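The Thursday Club Packs a Lunch
6/6/26

Yareli Beltrán would like it known that she did not promise anyone a sandwich.

The rumour got around Oakley in April, when the robotics club put up a poster in the science corridor saying MANIPULATION DEMO and, underneath in smaller letters, FOOD INVOLVED. Attendance at the next meeting was the best in the club's history. A good number of those present left when they learned that the food was a carrot and that they wouldn't be allowed near it.

The ones who stayed are now the Triltero entry for Oakley, which is a grand way of saying they're spending their Thursday evenings, and a fair few Saturdays, trying to persuade two robot arms to put things where things go. Triltero is a competition for student teams. Each team gets a table, two arms and 15 minutes. The organizers supply a list of jobs in advance and then, on the day, set out the objects in whatever arrangement they like. Last year's list was all blocks and pegs. This year someone on the rules panel evidently went home and looked at their own kitchen bench, and the new list reads like the aftermath of a house move: groceries, hand tools, containers with lids, bags.

"The bags are personal," says Kanini Mbwambo, who teaches physics and has run the club for four years. "I wrote to them after last year and said the tasks were too tidy. I've apologized to the kids."

The bag is a villain with some depth to it. A block has the decency to be the same shape after you touch it. A plastic bag with a carrot in it is a different object every time you look, and it's transparent, so the cameras the students use to find things have a habit of finding whatever is behind it. The first program the team wrote was extremely confident about the location of the bag and wrong by the width of a hand. It closed its gripper on nothing, lifted nothing with great care, and carried nothing over to the basket, where it let go. The log reported success. Mbwambo had the line printed out and it's still taped to the cupboard door.

There are two schools of thought in the club about how to fix this, and they sit at opposite ends of the room. One lot believes in rules. Find the seal, go in from above, pinch, lift slowly, stop if the motors complain. They've got a flow chart that runs to several sheets of paper and has its own folder. The other lot believes in practice. They steer the arms by hand, over and over, record every attempt, and feed the recordings to a model that is supposed to pick up the knack. Beltrán, who is in Grade 11 and is the nearest thing the practice faction has to a general, did 35 bag lifts in one evening and says she now does it in her sleep, with her elbows out.
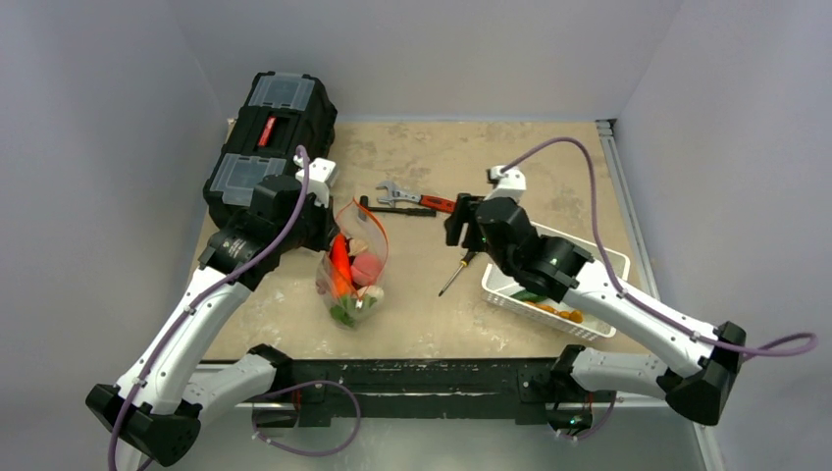
The rules faction likes to point out that 35 recordings of a tired teenager is a good way to build a tired robot. There's something in this. For two weeks the trained model had a strange little hesitation just before it closed the gripper, and they went through the settings one by one before somebody watched the recordings and noticed that Beltrán does exactly that. She breathes in first. The arm had learned to breathe in.

She's since tried to stop, and reports that it makes her light-headed.

Tools are easier, or were meant to be. A screwdriver is stiff and opaque and doesn't bruise. It also rolls. Come down a touch too far to one side and it's off, and the arm, which took its measurements a moment ago and sees no reason to revisit them, goes on to grip the tabletop. The Allen key has the opposite problem. It lies so flat that the gripper has to just about scrape the surface to get hold of it, and the students, who know what a gripper costs because Mbwambo has told them more than once, get nervous and stop short. The wrench they've come to regard as an old friend. It's heavy, it stays put, and it has a handle a blind man could find. When morale is low they run the wrench.

The arms came by way of a grant from Indari, a local outfit that makes packing equipment and has been patient about questions. The club applied on the understanding that it would be getting one arm. Two is more than twice the trouble, as any parent could have told them. Each arm is perfectly well behaved alone. Put them to work over the same bit of table and they develop the manners of two people reaching for the last dumpling. The early fix was to make them take turns, which worked, and was so slow that the team finished four objects out of 20 in a practice round and had time to discuss where to eat afterwards.

So now they share. The table has been carved up in software into a left, a right and a middle, and an arm that wants the middle has to ask for it. Writing the asking was the job of the youngest members, a pair of Grade 9s who had been hoping for something with more lasers. They took it seriously. The first version was so polite that both arms yielded to each other and stood there until someone pulled up a chair. The second version gave priority to whichever arm had been waiting longest, and that one stuck.

Then there are the cables. Anyone who imagines robotics as a matter of pure intellect should spend an evening with a Grade 10 student working out how much slack a moving wrist needs. Too little and the arm pulls up short like a dog on a lead. Too much and it sweeps the table behind it as it goes. The team has rerouted theirs so many times that the subject has its own agenda item, between Safety and Snacks.

I went along on one of their Saturdays expecting to be bored and wasn't, though I'd struggle to say what I watched. An arm went down. An arm came up. There was a silence of a kind I associate with penalty shootouts. Someone said "seal, seal, it's got the seal," and someone else said not to say that, because last time they said that. Then came a soft slap of plastic on tabletop, a general groan, and the sound of a student who had been asked to do so reading out a number.

They write down every try. It was Mbwambo's one condition when she took the club on, and it accounts for a shelf of exercise books in the back of the room, filled in by a long line of hands with a wide range of spelling. The comments column is the good part. "Dropped carrot." "Dropped carrot, different reason." "Picked up basket??" One page from May just says "no" all the way down, initialled.

The regional round is at Staltetti, the big hall out past the rail yards, and the team has been drawn against schools with proper workshops and, in one case, a corporate sponsor and matching jackets. Oakley has discussed jackets. The rules faction wanted a flow chart on the back. The practice faction wanted the words "breathe in". The vote was tied and the money has gone on spare gripper pads.

As for which faction will be driving on the day, that's been settled in the way these things usually are, with both sides claiming to have won. The flow chart will handle the tools. The model will handle anything that squashes. In between there's a short piece of code that looks at each object and decides which of the two to hand it to, and it's the only part of the system that everyone in the room has had a go at, so it's a mess. At the moment it thinks the peach is a tool.

"We've got time," said Beltrán, and went back to lift number whatever it was, elbows out.

The club meets Thursdays at 4 in the science wing. New members are welcome. Bring your own sandwich.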